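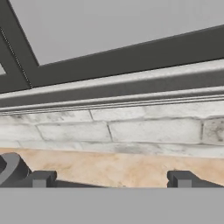 Perkeo灶台自动化系统

Perkeo灶台自动化系统（厨房员工通常直接叫它“Perkeo”）是Fleltau团餐厨房使用的一套烹饪与清洁自动化系统，由设备商Derkik开发，安装在Rastogi产业园的员工餐厅后厨。系统包括沿灶台布置的机械臂、灶具控制模块、备料输送线和一套用于编排动作的仿真软件。它承担翻炒、搅拌、转锅、擦拭灶架和台面等重复劳动，调味定型、验收原料、出餐检查仍由厨师完成。

在团餐行业里，Perkeo常被拿来讨论的地方是它进入厨房的方式：原班人马全部留任，岗位内容却几乎每一项都改写过。对关心自动化怎样落到具体工作里的读者来说，这是个非常值得细看的案例，细节多，而且很多细节是灶前的人自己提出来的。

背景

Fleltau承接Rastogi产业园的三餐供应，每天出餐4,000份，后厨编制26人，分2个班次。早班凌晨四点半到岗，先蒸主食，再备早餐的热菜；晚班从中午接手，负责晚餐和夜宵，最后做全厨房的清洁。

团餐灶台的劳动强度一直很高。大锅炒菜需要长时间站立，手腕和肩部反复受力，抽油烟机开到最大时，两个人隔着一口锅说话都得喊。清洁灶架更让人头疼。铸铁灶架要等凉透才能取下，油垢积在支脚根部和弯角处，刷子不好伸进去，晚班往往把它留到最后，而那时也正是人最累的时候。

招工困难是另一层背景。洗切和清洁岗位流动快，一个新人刚刚记住各类菜板和刀具的分区，可能就离职了。厨房主管提出的最初需求很朴素：先把灶架和台面的清洁交给机器，炒菜的事以后再说。

系统构成

灶台单元

灶台单元是系统的核心。机械臂安装在灶台上方的导轨上，可以沿导轨横向移动，兼顾相邻的灶位。末端工具通过快换接口更换，常用的有炒铲、搅拌桨、长柄刷和擦拭垫。灶具的火力由控制模块调节，灶面旁保留原有旋钮，厨师随时可以用手接管。旋钮被转动的瞬间，机械臂即退回停靠位，这条规则在任何菜谱程序里都不能关闭。

备料输送线

切配好的原料装进带编号的料盘，由输送线送到灶位。料盘上有称重记录，程序会按实际重量调整下料顺序和火候时长。叶菜的含水量变化很大，所以输送线末端专门留了一个人工确认位，由灶台岗员工看过再放行。

仿真软件

每道菜的动作都先在虚拟厨房里编排。Derkik为灶台、墙面、台面和灶架建立三维模型，员工可以在屏幕上拖动路径，检查炒铲会不会碰到灶架支脚，擦拭垫能不能沿着台面一直走到墙根。仿真里还可以更换台面和墙砖的外观，改变光照，好让视觉程序适应不同材质的反光和污渍。石纹台面上的浅色纹路与干掉的米汤非常相像，早期的识别程序对着花纹反复擦拭，这段往事至今还是新员工培训里的固定内容。

仿真软件的妙处在于门槛很低！它没有要求厨师写代码，动作被做成“推”“翻”“转”“刮”“停一停”这样的积木块，名称全部沿用灶上的口头说法。“停一停”最初叫“等待”，因为大家开口都不这么讲，后来就改了。

引入过程

项目分清洁、搅拌、炒制几个阶段推进。清洁阶段从晚班开始，机械臂在收工后刷洗灶架、擦拭台面。头几周问题不少：刷毛磨损比预计快，灶架放得稍微歪一点，刷头就会顶住支脚报警。晚班员工在灶台边缘做了定位标记，又把刷洗路径改成从外侧弯臂往中间走，报警才慢慢少下来。这套路径后来写进了Derkik的标准程序库。

搅拌阶段主要针对粥、汤和酱料。这类工作看似简单，却要求有人长时间守在锅边，机械臂接手以后效果立竿见影，早班的人手一下子宽裕起来，蒸箱那边终于可以同时有人照看。

炒制阶段最慢，也最热闹。厨师们对“机器炒的菜有没有锅气”争论不休，Fleltau干脆安排了内部盲尝，同一道菜人工炒一份、机器炒一份，满分100，由园区员工打分。青椒肉丝两边难分高下，番茄炒蛋机器略占上风，蒜蓉空心菜则是人工明显更好。结果贴在更衣室门口，空心菜从此固定由人来炒，直到现在也没有改。

对岗位的影响

灶台岗

灶台岗原来的主要工作是掌勺，现在改称“灶台值守”，一人照看相邻的几个灶位，负责试味、补调料、处理异常和决定出锅。体力消耗下降很明显，注意力的要求却上去了。有老厨师形容，以前是一口锅把人拴住，如今要同时听几口锅的声音。为此，厨房把值守时间切成较短的时段，中间与备料岗轮换，轮换表由班组自己排。

菜谱编排员

这是自动化之后新出现的岗位，全部从原有厨师中选任。编排员把师傅的手法拆成动作块，在仿真中走通，再到真灶上试做。许多手法本人也说不清楚，例如炒土豆丝时什么时候该“抖一下”，编排员只能站在旁边反复看，回去调，再请师傅来尝。这项工作受欢迎的程度超出了管理方的预期，几位年资很长、腰背不好的厨师由此找到了能继续发挥手艺的位置。

清洁岗

清洁岗的变化最早，也最彻底。刷灶架、擦台面的大部分工作由机器完成，员工转为检查死角、更换耗材和维护末端工具。墙面砖缝仍以手工清洁为主。砖缝深浅不一，擦拭垫压上去容易漏掉凹处，Derkik试过几种刷头，都没有达到晚班组长的标准。

学徒

学徒培养是争议较多的一块。传统做法里，新人要先炒很久的员工餐来练手感，机器接管大锅以后，这样的机会变少了。Fleltau的办法是保留一个不装机械臂的灶位，学徒轮流上灶，菜品照常进入出餐线。部分厨师认为一个灶位远远不够，希望再增加，目前还在商量。

班次与收入

晚班的收工时间提前了，这是全体员工评价最一致的改变。不过加班减少也意味着加班收入减少，在清洁阶段刚开始时引起过不满。经过协商，Fleltau把一部分加班费转为技能津贴，会更换末端工具、能独立处理报警的员工均可领取。培训放在工作时间内进行，考核在真灶上做，考官由同班组的资深员工担任。

安全规定

机械臂工作时，灶前地面的黄线以内不得站人，试味须先按暂停键。更换末端工具要断开动力，并由操作者本人挂上姓名牌，摘牌也只能由本人完成。清洁程序必须等灶架温度降到设定值以下才会启动，任何人不得跳过测温。热油类菜品不进入自动程序，炸制一律在独立炸炉上由人工操作。

厨房里的暂停键装得很多，按下它不需要说明理由，也不计入个人绩效。这条规定由早班提出，写入制度以后，员工按键的顾虑小了很多，一些锅铲偏移、料盘卡边的小毛病因此早早就被发现。

评价

支持者看重的首先是身体上的改善。手腕酸痛、肩膀抬不起来这类抱怨少了，高个子员工也不必整天弯腰刷灶。出品稳定是另一项优点，粥的稠度和酱料的咸淡不再随班次起伏，早餐窗口的回头客对此反应非常积极。

批评意见集中在菜单和噪声。编排一道新菜要花不少时间，时令菜上得比过去慢，春笋季节尤其吃亏。导轨移动时有持续的低鸣，和抽油烟机的声音叠在一起，靠墙的灶位最为明显，Derkik在十一月更换过一批导轨滑块，声音轻了一些，尚未完全解决。也有员工觉得值守比掌勺乏味，主动申请调去小炒窗口，那里至今全部现点现炒，没有机械臂。

术语

停靠位：机械臂不工作时收拢的位置，位于导轨靠墙一端。

走空锅：在真灶上不点火、不下料，把整套动作跑一遍，用于新菜谱上线前的检查。

认盘：系统读取料盘编号并与菜谱核对的过程。认盘失败时，料盘停在人工确认位。

师傅版：以某位厨师的手法为基础编排的菜谱程序。同一道菜可以并存几个师傅版，由当班灶台值守选用。

参见

团餐；中央厨房；协作机器人；厨房仿真；人机工效学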